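Spoilers and the Serial Viewer: How Fans of Drumwood Handled Advance Plot News
Media Studies project report
September 13, 2026

Background

Drumwood is a streaming mystery series set in the town of Brotville. New episodes come out one at a time, and casting news and plot leaks usually appear online before each one. Our group wanted to know if reading this material changes how people watch. Most of us expected that fans who knew the plot would enjoy the show less.

Method

We posted a survey on two fan boards and on our department's mailing list in March. It stayed open for eight days. We received 710 usable responses. We also collected 1,295 comments from the public threads on the second season finale, in which the Jayasinghe family's missing boat is found. Each comment was read by two members of the group and coded as seeking spoilers, avoiding spoilers, or neither. Where the two readers disagreed, a third decided.

The first plan was to collect 2,000 comments, but many of the older threads had been deleted by moderators. We did not try to recover them.

Results

More than half of the people who answered said they read plot news before an episode at least some of the time. Casting news was the most popular kind. Very few counted it as a spoiler, even when it gave away that a character thought to be dead was coming back.

People who looked for spoilers did not rate the finale lower than people who avoided them. They were also more likely to say they had watched it twice. Avoiders mostly complained about headlines and thumbnails, which they could not skip - several had stopped using the boards between episodes for this reason.
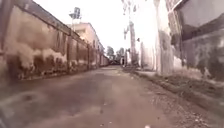
Figure 1. Lane with a boundary wall on the left.

The comments gave a less even picture. Threads marked with a spoiler warning were calm. Arguments started in unmarked threads, usually over how long a warning should stay up. The fan site Revoler asks for one week. The other board has no fixed rule, and its threads had more complaints.

Limits

People on fan boards follow a show more closely than the general audience, so the results should not be applied to all viewers. Our question on enjoyment used one rating scale, and some people told us they had rated the whole season instead of the finale. We should have tested the wording on a small group first.

Further work

A second survey could follow the same viewers through a full season and ask them after every episode. We would also separate casting news from leaked scripts, which our form put under one heading.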